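Winter hours and the coat exchange at Mudgway Hall

November 8, 2018

The heat at Mudgway Hall is back on. The new boiler part came in from Orel last week, and the upstairs rooms are holding a normal temperature again. The small meeting room at the end of the hallway still runs cold in the mornings, so bring a sweater if your group is booked in there before ten.

Winter hours start now and run through the end of February. The building opens at nine and closes at eight, with the side door locked at six. If your group meets in the evening, please use the front entrance on Trodelar Street. The buzzer there works, but you have to hold it down for a couple of seconds.

The coat exchange opens again this month in the front room. It works the same way it did last year. You bring in a coat you no longer wear, you take one that fits, and no money changes hands. You can also bring a coat and take nothing, or take one without bringing anything. Last winter 60 coats went out and 50 came in, and children's sizes ran short early on. If you have kids' coats in the closet from a year or two back, those are what we need most.

A few requests for people dropping off. Wash the coat first, or have it cleaned if the label says so. Check the pockets — last year we found house keys, a library card and a retainer. Zippers should work. A missing button is fine, and Ayman Daher has offered to sew on replacements if you pin a note to the collar. We can't take boots or blankets this time, as the storage closet is being used for folding chairs until the basement shelving is finished.

Gloves, hats and scarves are welcome. Tie pairs of gloves together with string or a rubber band. Loose gloves got separated last year, and we ended the season with 16 singles that matched nothing.

Fletcher Hapeta is running the sorting table and could use two more people for the first few days. Shifts are 2 hours long. The work is light, mostly checking sizes and hanging things on the right rack. The sign-up sheet is on the corkboard outside the office, or you can leave your name at the desk.

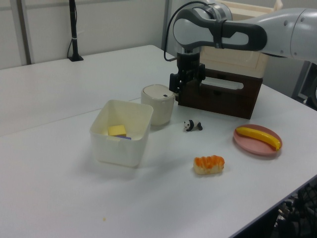 Parking is the other thing people have asked about. The lot behind the building will be plowed by Jastero again this year, and they come through early, before seven. Cars left overnight may get boxed in by the snow pile along the back fence. If you know you'll be leaving a car, tell the office and park on the street side of the lot, next to the bike rack.

The walkway from the lot to the side door gets icy where the gutter drips. There will be a bucket of sand and a scoop just inside the door. Anyone can use it. Please put the lid back on afterward so the sand stays dry.

On snow days, the hall follows the school district. When the schools close, we close, and evening groups are canceled too. When the schools open late, we open at eleven. The message on the office phone line will be updated by seven in the morning, and a notice will go up on the front door as soon as somebody can get there.

Room requests for February are due at the office by the end of this month.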